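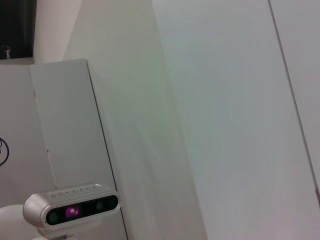 3 min read

Wrist camera or fixed camera: notes from the Lockyer arm

I spent most of February deciding where the depth camera should live on the Lockyer arm. The two candidates were a fixed mast beside the bench and a bracket on the arm itself. I also had two controllers to choose between, a Jemow and a Cliltia, and I made the mistake of testing everything at once for the first week. Those results went in the bin. What follows is from the second pass, one change at a time.

The arm has a white shell and the camera is the usual silver capsule with a black front, sitting on a short silver bracket. The magenta glow left of center is one of the lens openings. A plain pale wall behind it is a poor subject for stereo matching, which makes it a useful background for testing. If depth holds up against that, it will hold up against a bin of parts.

Mounting

The mast was easier to calibrate. One hand-eye solve, and the numbers stayed put as long as I kept my elbows off it. The problem was occlusion. On the final approach the gripper fingers covered the part, and the last stretch of each grasp ran on a stale pose. For boxes this is fine. For the small brass fittings I care about, it was the main source of misses.

Moving the camera to the arm fixed the occlusion and brought in two other problems. The first was cable routing. A stiff cable pulls on the connector at the end of wrist rotation, and my first routing dropped the stream whenever joint six went past 100 degrees. A longer service loop cured it. The second was minimum range. Inside a certain distance the depth map fills with holes, so you have to take your last good measurement before you get there and trust the kinematics for the remainder.

Controllers

Both controllers ran the same pick routine, same speed limits, same gripper. I logged the delay between the frame timestamp and the arm pose paired with it, as that offset matters far more with a moving camera than with a fixed one.

The Cliltia paired frames and poses within 23 ms in the worst case I logged. The Jemow was usually quicker, but every so often it stalled and the worst case reached 179 ms. At slow approach speeds you can ignore that. At anything near working speed the part appears to slide sideways in the merged cloud and the grasp lands off center.

Rangi Tomoana suggested stopping the arm before each capture and letting it settle. It works on both controllers and makes the difference between them mostly go away. It also adds a pause to every cycle. I kept it for calibration and dropped it for picking.

Gripper

I used the Ploltadau parallel gripper throughout. I had planned to compare it with a suction cup, but the fittings have no flat face worth speaking of, so I left suction for another time. The Ploltadau opens wide enough and reports finger position reliably. Its force setting is coarse at the low end, and thin plastic parts came out with marks on them. Softer finger pads helped a little.

Settings I ended up with

Camera on the arm, Cliltia controller, auto exposure off. Auto exposure was hunting each time the view swung from the bench to the white panels, and the color image lagged behind by several frames. A fixed value is duller on dark parts but repeatable.

Emitter on for depth capture. I tried it off, hoping to get cleaner results on shiny brass. The brass improved slightly and the plain surfaces fell apart, so it went back on.

Hand-eye calibration repeated after any change to the bracket screws, including just checking that they are tight. I skipped this once and lost an evening to it.

Still open: whether the bracket flexes enough under fast moves to matter. I have a stiffer one on order and will rerun the timing log with it before touching the software again.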